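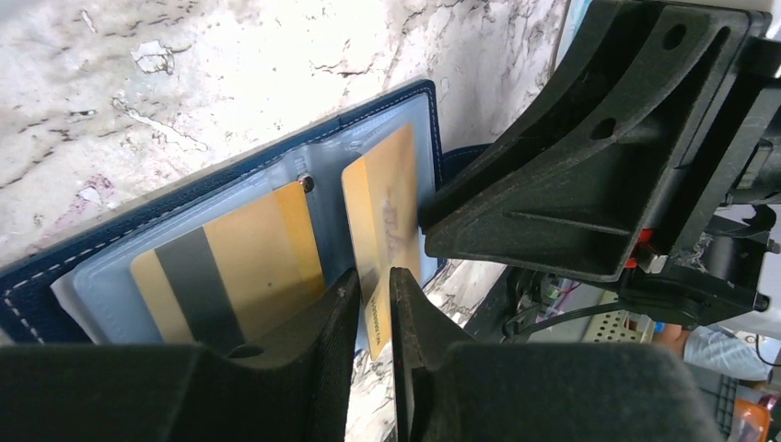
Helham card holder, navy blue, with a card partly out of its sleeve

Helham Card Holder, Navy Blue
Item no. 512
Sold by Galano

The Helham is a small book-style holder for bank cards, store cards, library cards and anything else in the same format. Cards go into clear sleeves that turn like pages, so you can see what you have without emptying the whole thing onto the counter. It closes with a strap and a metal snap.

Galano has carried the Helham since May. It replaces the Mirzaei holder, which had a zipper and a stiffer cover. The Mirzaei is no longer in stock, and its refill sleeves do not fit the Helham.

Cover

Navy blue with a slightly textured finish. White contrast stitching runs along the edge and follows the rounded corners. The strap is the same navy as the cover. The cover is stiff when new and will not lie fully flat for the first week or two – this eases with use.

Sleeves

The sleeves are frosted plastic, clear enough to tell one card from another. They are bound at the spine and held with a small metal rivet. The binding is permanent, so single sleeves cannot be added or removed. If a sleeve splits at the spine, contact us with your order number and we will look at a replacement holder.

Each sleeve is sized for one standard card. Two thin cards will go in back to back, but the fit is tight and the holder may not snap shut if you do this throughout. Cards with raised numbers take a little more room than flat ones.

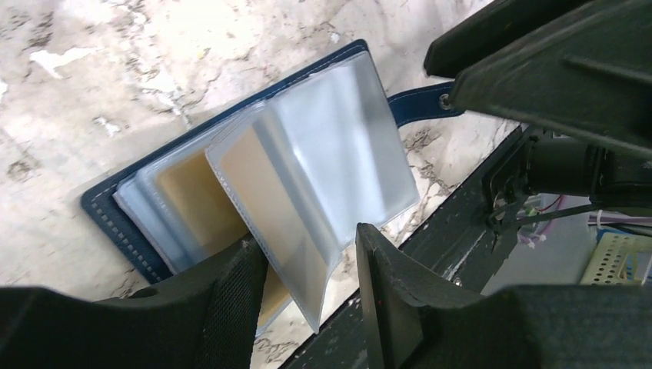
Fitriani Harahap wrote to us that the sleeves were snug when she first filled hers, and that pushing each card in by one corner worked better than going in straight. She keeps the cards she uses every day at the front and the rest behind, and asked whether a version with a coin pocket was planned. There is no coin pocket at present.

Details

Color: navy blue
Stitching: white
Sleeves: frosted plastic, bound
Closure: strap with metal snap
Width, closed: 96 mm
Weight, empty: 55 g
Gift box: sold separately, item no. 326

Care

Wipe the cover with a soft, slightly damp cloth and let it dry open. Do not machine wash. The sleeves can be wiped the same way. Avoid alcohol wipes and solvent cleaners, which can cloud the plastic. Keep the holder off radiators and car dashboards.

Cards left in one place for a long time can stick to the sleeve, mostly in warm weather. Slide the card out slowly by its top edge. Pulling hard on the sleeve can tear it at the binding.

Please note

The Helham has no RFID shielding. If you need a shielded holder, see the Starkivden, which takes fewer cards and has a rigid case.

Shipping and returns

Orders placed before 2 p.m. leave our warehouse the same working day. Unused holders can be returned in their original packaging. Please check every sleeve before you send one back – we find a forgotten card more often than you might expect, and mailing it home takes extra time.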